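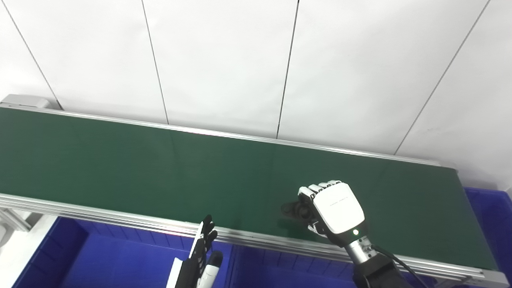
Ticket 878: Stumcombe save won't load past the Lodhi ferry
Product: Stumcombe (Fuler handheld version)
Opened: 23 May 2026
Status: Solved

Hi! First off, I love this game, so please don't read any of what follows as a rant. I've put 143 hours into Stumcombe and I'd happily put in the same again, just preferably not the same 143 hours.

My main save hangs when I load it. I pick the slot, the lantern icon comes up, the harbor music plays (all of it, and then it loops) and the lantern just keeps swinging. I left it going through dinner and it was still at it. No error message, no crash back to the home menu. I have to hold the power button to get out.

The last thing I did before it went bad was buy a ferry ticket in Lodhi. I was carrying 900 shells, which I think is the most the purse holds before you get the bigger one, and the autosave popped up right as the ferry pulled out. I put the Fuler to sleep while the save icon was still in the corner. Yes, I know. I've done that a hundred times on other games and gotten away with it!

What I've tried so far, in the order I tried it:

Restarted the Fuler, full power off and not just sleep. Same hang.

Started a new game to see if the game itself was okay. It is, the intro ran fine and I got as far as the bakery.

Loaded my backup slot, which is from way back before the bridge quest. Loads right away. So it's only the one file.

Deleted the game and downloaded it again, keeping the save data. Took forever on my connection. Same hang, same music, I can now hum every note of it.

Moved the game from the memory card to the internal storage. I had to delete two other games to make the room and I was really hoping for this one. Nope.

Turned off the network before launching, in case it was the daily mail thing trying to connect. No difference that I could see.

I haven't touched the "repair data" option in the Fuler settings. The warning text on it scared me off, it says save data may be changed and doesn't say how. Should I run it? I'd like to hear from someone at Gindberg first. I'm on version 5 of the game if that matters (the title screen just says "5" in the corner).

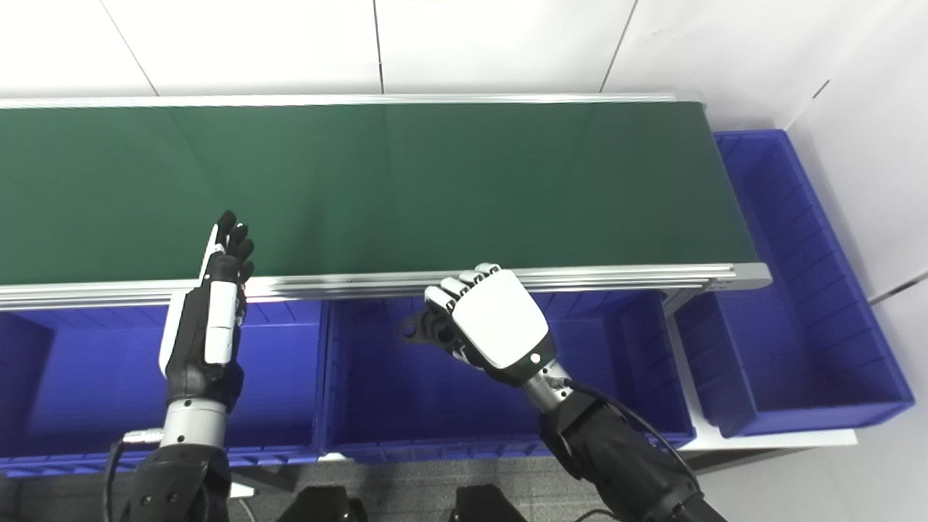

Gindberg Support: Thanks for the detailed list. Please don't run repair data yet, as it can clear the autosave history we need. On the title screen, hold both shoulder buttons and press Up. A menu named Older Autosaves should open. Choose the second entry from the top and let us know if it loads. If it does, save by hand to an empty slot before boarding any ferry.

Me again. I had no idea that menu existed! It took me a few goes because I was pressing Up on the stick and it wants the d-pad, so maybe put that in the instructions for the next person. The second entry loaded on the first try. I'm standing on the dock in Lodhi with my shells still in my purse and the ticket not bought yet, so I've only lost the ticket and a bit of fishing.

I saved by hand to slot three, quit all the way out, and loaded slot three again. Works. Then I bought the ticket, let the autosave finish with my hands well away from the power button, and rode the ferry over. Also works.

The broken file is still sitting in slot one. Is it safe to delete that, or do you want me to send it in somehow?

Gindberg Support: Glad you're back on the ferry. Slot one is safe to delete and we don't need a copy. A fix for autosaves interrupted by sleep mode is planned for the June update. We'll add the d-pad note to our help page and mark your ticket as solved.

Deleted, and slot one is gone with no trouble. Thank you so much, you can close this one. I'm off to get the bigger purse.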